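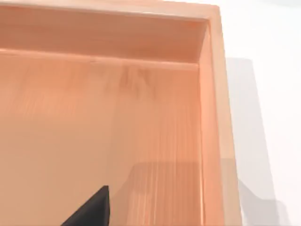 Ablageschale, orangefarben (Computerdarstellung)

Projektbericht: Netzferne Stromversorgung nach Starkregenereignissen — Auslegung eines mobilen Solar-Speicher-Systems für die Gemeinde Panyasiri

Projektgruppe: Kanokwan Limsakul, Nattawut Saithong, Emiliano Galindo
Fachliche Betreuung: Jintana Mahawong

1. Anlass und Aufgabenstellung

Die Gemeinde Panyasiri war im September nach anhaltenden Niederschlägen mehrfach vom Mittelspannungsnetz getrennt. Betroffen waren insbesondere die Gesundheitsstation, die Trinkwasserpumpe am Unterlauf und das Schulgebäude, das in solchen Fällen als Notunterkunft dient. Die Versorgung erfolgte über Dieselaggregate, deren Betrieb wegen unterspülter Zufahrten nur eingeschränkt möglich war.

Im Rahmen des Projektseminars war zu untersuchen, ob ein transportables System aus Photovoltaikmodulen, Batteriespeicher und Wechselrichter diese Aggregate ganz oder teilweise ersetzen kann. Die wirtschaftliche Bewertung eines dauerhaften Inselnetzes war nicht Gegenstand der Arbeit.

2. Lastannahmen

Die Lastprofile wurden gemeinsam mit Usa Sombatkul erarbeitet, die in der Gemeindeverwaltung für die technische Infrastruktur zuständig ist. Messwerte lagen allein für die Gesundheitsstation vor; für Schule und Pumpe wurde auf Typenschilder und Betriebszeiten zurückgegriffen. Als vorrangig eingestuft wurden die Kühlung von Arzneimitteln, die Beleuchtung der Behandlungsräume, der Funkverkehr sowie ein auf die Mittagsstunden begrenzter Pumpenbetrieb.

Für die vorrangigen Verbraucher ergibt sich ein Tagesbedarf von 165 kWh. Wird die Küche der Notunterkunft einbezogen, steigt vor allem die abendliche Spitze. Die Projektgruppe hat diese Variante gerechnet, sie jedoch nicht weiterverfolgt, da in der Küche überwiegend mit Gas gekocht wird.

3. Systemauslegung

Vorgesehen sind vier baugleiche Einheiten, die sich einzeln transportieren und am Einsatzort parallel schalten lassen. Jede Einheit umfasst ein faltbares Modulfeld, einen Lithium-Eisenphosphat-Speicher und einen netzbildenden Wechselrichter. Als Referenz für die Leistungselektronik diente das Datenblatt des Herstellers Onodov, für das Traggestell ein Entwurf der Werkstatt Kumwood.

Die nutzbare Entladetiefe wurde auf 70 Prozent begrenzt. Dieser Wert ist vorsichtig gewählt und berücksichtigt, dass die Einheiten zwischen zwei Einsätzen über Monate eingelagert werden.

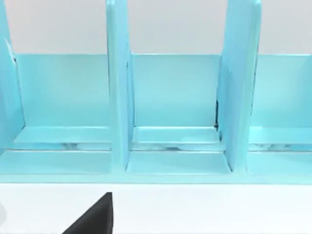 Bei der Dimensionierung des Modulfelds war die verminderte Einstrahlung während der Regenzeit maßgeblich. Angesetzt wurde der ertragsschwächste Monat der verfügbaren Zeitreihe. Unter dieser Annahme decken die vier Einheiten den vorrangigen Bedarf an den meisten Tagen vollständig; bei mehrtägiger dichter Bewölkung bleibt ein Dieselaggregat als Reserve erforderlich.

4. Simulation

Die Berechnungen erfolgten mit dem Programm Zonero in stündlicher Auflösung. Insgesamt wurden 2.000 Durchläufe mit zufällig variierter Bewölkung und variierendem Lastbeginn ausgewertet. Kritisch ist der Zeitraum zwischen 4 Uhr und Sonnenaufgang, in dem der Ladezustand sein Minimum erreicht. Eine Verschiebung des Pumpenbetriebs aus den Abendstunden in den Mittag wirkt sich hier stärker aus als eine Vergrößerung des Speichers — ein Ergebnis, das in der Zwischenpräsentation ausführlich diskutiert wurde.

Nicht abgebildet sind Verschattung durch Treibgut und Verschmutzung der Module durch Schlamm. Herr Galindo hat hierzu eine überschlägige Rechnung angefertigt, die dem Anhang zu entnehmen ist.

5. Logistik und Betrieb

Die Einlagerung soll im oberen Geschoss des Schulgebäudes erfolgen. Während der Lagerung ist der Ladezustand regelmäßig zu prüfen und zu dokumentieren. Für den Aufbau wurde eine Kurzanleitung in zwei Sprachen erstellt, deren Verständlichkeit mit Beschäftigten der Gesundheitsstation erprobt wurde. Beanstandet wurden die Bezeichnungen der Steckverbindungen; sie wurden daraufhin durch Farbkennungen ergänzt.

Offen geblieben ist die Frage der Haftung bei Geräteschäden, sofern Einheiten an Nachbargemeinden verliehen werden. Die Gemeindeverwaltung prüft derzeit eine entsprechende Nutzungsvereinbarung.

6. Weiteres Vorgehen

Empfohlen wird zunächst die Beschaffung einer einzelnen Einheit und deren Erprobung an der Gesundheitsstation über eine vollständige Regenzeit. Die Messdaten sollten in das Lastmodell zurückgeführt werden, bevor über die übrigen Einheiten entschieden wird. Frau Limsakul und Herr Saithong werden die Auswertung im Rahmen ihrer Abschlussarbeiten fortführen.

Geteilt: 4 Mal
Kommentare: 0

Weitere Projektberichte
Lastverschiebung in ländlichen Pumpwerken
Alterung von Batteriespeichern bei langer Einlagerung
Kleinwasserkraft am Oberlauf: eine Standortuntersuchung
Netzbildende Wechselrichter im Parallelbetrieb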